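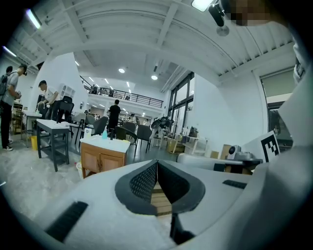
Well, we've finally got word on the grippers. Brinell has pulled a batch of its hand-held units after the finger pads kept creeping open during long sessions, and I've spent most of April hearing people grumble about it (me included!).

The fault is a boring one. A small spring clip inside the housing loses tension, so the pads let go a bit before you've released the trigger. Drop a light block and who cares. Drop a glass bottle on a tile floor and you've got a mess, and a recording you can't teach a robot anything useful from. Hollis Iwasaki, who runs testing at Wesumix, told me her crew threw out 466 recordings from a set of 3839 once they knew what to look for. She was pretty calm about it. I wouldn't have been. 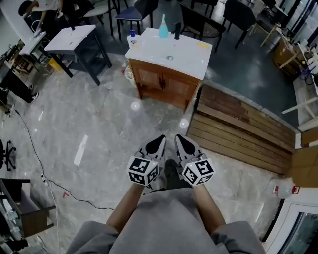 Can you keep using a gripper from the bad batch?

Only for practice runs with soft, light things, and only until the new clip arrives. Brinell wants the units kept away from glass, blades and anything with a loose cap.

The replacement clip is free and goes in with one screw, and the first 50 kits have already gone out to the labs that complained loudest. Another 100 are meant to follow next month. Njoroge Kombo at Gevetti, the shop doing the repairs, says the swap is quick but the calibration afterwards is a pain, and he's asking people to send both hands in together so the left and right close at the same point.

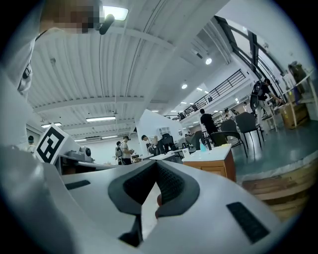 He also reckons a few owners have been fixing the creep themselves with rubber bands, and he'd like them to stop. A band hides the slip at the start of a session and then the pads snap shut harder than they should, right where your other hand tends to be. One user pinched a thumb that way. It was only a bruise, but Brinell has added a warning to its notice and says any banded unit should be labelled as such when it goes in for repair.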